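Home & Interior > Reviews > Floor care

Search this site... Go

Brallis hard wax oil for wooden floors, after two months

July 16, 2018

I want to write this review slowly and correctly, because when I was searching for information before I bought the oil, I found only very short opinions, like "great product" or "do not buy". These did not help me.

Our floor is old wood and it was varnished by the people before us. The varnish was yellow and had many scratches near the door, where everybody turns with their shoes. In May we rented a sanding machine from Votora and took everything off down to the bare wood. The sanding is another story and I was very tired of it, but the machine was good and they showed me how to change the paper.

After that came the question of what to put on. My wife wanted varnish again, for less work later. I wanted oil, because with oil you can repair one small place and you do not have to sand the whole room. We bought two tins of the Brallis in the satin finish and we paid 2510 for both, together with the brush and the white pads. One tin alone was 1090, so you see that the accessories are not cheap. I think the brush is not necessary. A normal wide brush from Wokholm does the same job and I used it for the corners anyway.

The first coat goes on easily. You must stir the tin very well, for 5 minutes at least, and again when you are in the middle of the room, otherwise the satin part stays at the bottom and you get one side more shiny than the other. I made this mistake in the small bedroom. The oil should be thin on the wood. If you leave too much, it becomes sticky and it stays sticky for days.

The smell is strong on the first evening. I had read that it is "mild", but I do not agree with this. Keep the windows open and leave the inside doors open also, so the air can move between the rooms.

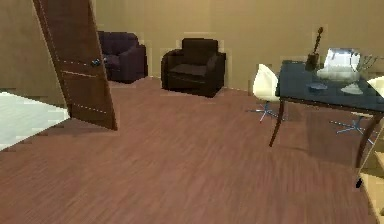
Wickramasinghe wrote under my earlier post that the smell was gone in one night for him, but that his floor showed every drop of water for a month, and he asked if I had the same. Yes, I had it. In the first weeks the oil is not yet hard and water makes a pale ring. I wiped the rings with a dry cloth and most of them disappeared later. Two of them are still there, near the radiator, and I will go over them with a little oil in the autumn.

The second coat needs much less than the first. For this one I used the white pad, on my knees, and worked always in the direction of the boards. We did not put any rug on the floor for three weeks, as the tin says. Chairs and tables could go back earlier, but please put felt under the legs before you carry them in. I forgot it with one chair and there is now a thin grey line that I can see every time I sit down for breakfast.

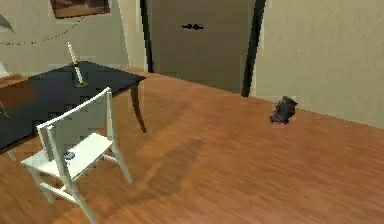
White chair and dark table on the wooden floor.

For cleaning I use only a mop which is nearly dry and the soap of the same company. Perhaps another soap is also fine, I have not tried. Do not use vinegar, it makes the surface dull.

What I like: the colour is warm and natural, it is pleasant to walk on without shoes, and a small repair takes ten minutes. What I do not like: the price, the smell, and the instructions, which are printed so small on the tin that I had to photograph them and make them bigger on the telephone.

I give it four stars of five. For a kitchen I am not sure I would choose it, and I would like to hear from somebody who has it there for more than one year.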